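4. Working rules for handling trials at shared furniture

12/24/23

The rules in this section came out of the Pindby trials and are meant to be short enough to read standing up. Earlier drafts ran long and operators skipped them. Two things caused most of the disputes over logged results: what counts as the start of a trial, and what counts as a finished place. We deal with those first, then the stop rules, then record keeping.

4.1 Start state. A trial starts from a written state, never from memory. The sheet names the object, the surface or compartment it stands on, and whether each door is open, closed or absent. Doors matter more than we expected. In the Kunutora rule set a doorless opening is logged as its own class, not as "open", as the arm has no door to avoid and the planner should not be scored for avoiding one. Figure 4 gives the pick and place locations for the bottle task: a refrigerator compartment with nothing across its opening, and the desk. 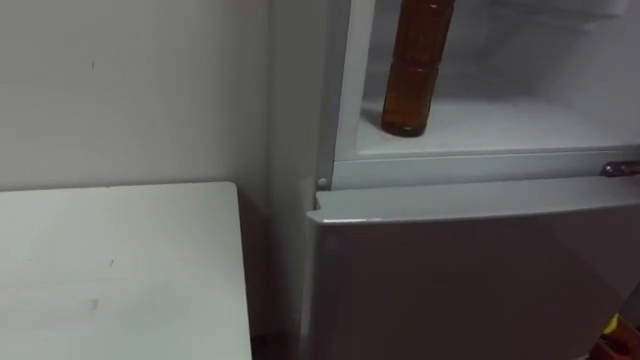

Renske Lévesque
Drandmont Laboratory, test methods lead

Figure 4. Bottle task, locations. Brown bottle upright in the upper compartment, lower door closed, desk to the left.

Upright means upright. A bottle leaning on an inner wall is a different start state and gets a different code. Same for a bottle lying down. Operators are allowed to stand it up again before the start mark, not after.

4.2 Load and contents. Liquid containers are capped for every trial. The cap is checked by hand by the operator and the check is initialed. Largest fill we allow under these rules is 400 ml, whatever the bottle could hold. Water, tea or other drinks only, nothing under pressure. We had no rule on this at first and it shows in the early logs, which can't be compared accross sites.

4.3 Contact with the surface. Hold low on the body where the task allows it, so the cap and shoulder stay free for the camera. The place is finished when the fingers are fully clear of the object and it has stood alone for 2 seconds. Not before. A bottle standing on the desk with the hand still closed around it is scored as held, even if the base is plainly down. Two raters disagreed on exactly this point in the first round, and the wording was changed.

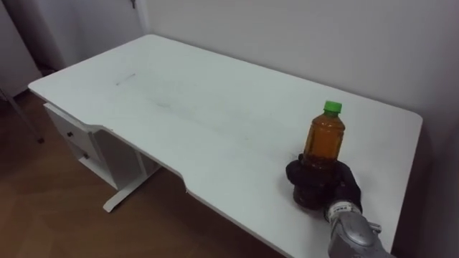
The same goes for the reverse case. Fingers closed but no lift yet is scored as contact, and the grasp score waits until the base leaves the surface. Edges need care too. Keep-out distance from any desk edge is 15 cm, measured from the nearest point of the edge, including notches and cutouts. Some operators measured from the straight line the edge would have had. Wrong, and it puts the object to close to the drop.

4.4 Stops. Any person present may call a stop and does not have to say why until afterward. A stopped trial is kept in the log and marked, never deleted. After 2 stops in a row the session pauses and the start state is written out again from scratch.

4.5 Surfaces. Marks and scuffs on a tabletop are left as they are during a session. Wiping down between trials changes friction, and glare with it. Clean before the first trial or after the last.

4.6 Open points. Slip inside the hand is still not covered. Lévesque scoring (Section 3) treats it as part of the grasp, the Kunutora sheet as part of transport. We report both until the December revision is settled.

Contact: Drandmont Laboratory, Test Methods | © Drandmont Laboratory | Back to top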